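Section 4. Laying and Clearing an Individual Place Setting

4.1 Scope

This section applies to all single settings prepared with the Clelico tableware service. It should be read together with the general hygiene instructions in Section 2. Staff who have not yet completed the introductory module should not lay settings unsupervised.

4.2 Laying the tray

1. Wipe the table and the tray with a clean cloth and allow both to dry.
2. Place the tray squarely before the seat, with its long side parallel to the edge of the table.
3. Set the plate on the tray, leaving space on the left for the cutlery.
4. Lay the spoon and the fork side by side to the left of the plate, heads pointing away from the diner.
5. Stand the cup upright at the upper right of the plate. Hold it by the lower half and keep fingers clear of the rim.

Note: Where a plant is used as decoration, it is to stand on the table and never on the tray.

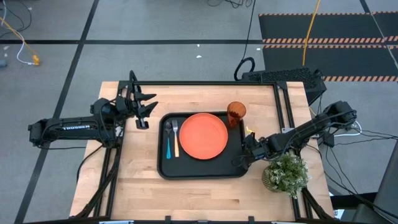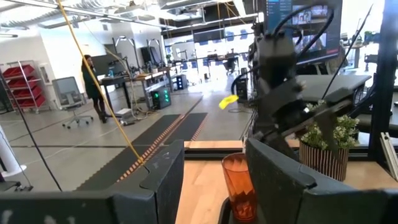

The cup is orange and upright; a potted plant is also on the table.
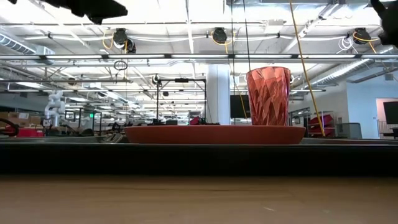 Brolora Training Office

4.3 Clearing

1. Remove the cup first. If it is empty, it may be stood on the plate or dish and the two carried together, one hand beneath and one steadying the cup.
2. Gather the fork and the spoon by their handles and place them in the cutlery basket.
3. Lift the tray with both hands. Do not slide it across a wooden surface.
4. Return the plant to the middle of the table and remove any fallen petals or leaves.

CAUTION: A cup that still contains liquid must be carried separately — it must not be stacked under any circumstances.

CAUTION: Do not place cups or plates on a narrow ledge while wiping the table.

4.4 Storage

Cups are stored upright and are not to be nested while damp. Plates may be stacked to a height of no more than 132 mm. Chipped or cracked items should be withdrawn and entered on Form 249 — replacements are issued from the Cutov store in August.

Updated 15/01/2018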